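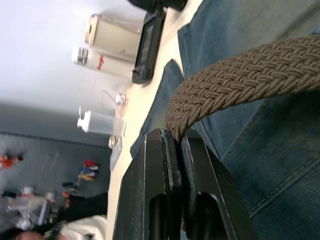
Gripper pads first, as Yen-ting asked. I've stopped buying the hard ones and gone over to thin strips of grey rubbery sheet along the inside of each finger, glued on flat. They let the tips close right on the end of a braided belt, and a belt is a much fussier thing to pick up than a block or a ball! The sheet is Geltik offcuts, 73 pence a strip, and I'm very happy with it.

> On 19th April, Yen-ting Wan wrote:
> Has anyone on the list tried clothes with a two-arm
> setup at home? My Shek arm is fine with boxes but
> hopeless with anything floppy. Also, what are you all
> doing about cables? Mine snag every time the wrist turns.

Clothes are brilliant fun, do have a go. My advice is to start with denim, as it's stiff enough to stay where you put it. A belt through the loops gives you something long to reach for as well, and you can have one arm hold the cloth while the other goes after the loose end.
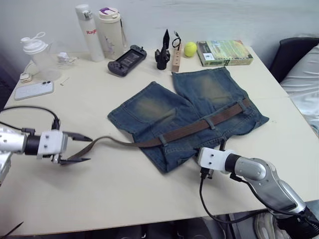
As for software, I'm still on Firkus, build 1018, driving both arms by hand and saving every run. I have 1342 saved so far and would like to reach 3000 by August – then I'll try training on the lot and let you know how it goes. Slow and steady has suited me so far. When I turned the speed up in the first week I mostly learned how far a buckle can fly.

On the cables, leave far more slack than looks sensible. Mine go up and over in big loops and I let them droop on the table if they want to. Tie them at the base and at the wrist and leave the middle alone. Write on the arms too, left and right, in pen. I swapped the two plugs twice before I did that.
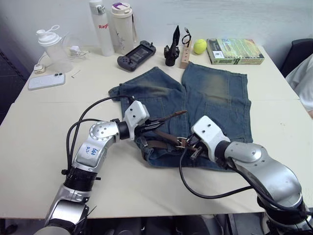
PARTS GOING SPARE

One Lillberg power supply, working, fan a bit noisy. A bag of short wrist screws. Two sets of the old hard pads, free to anyone who pays the postage. Reply off list, please, and Yen-ting gets first pick.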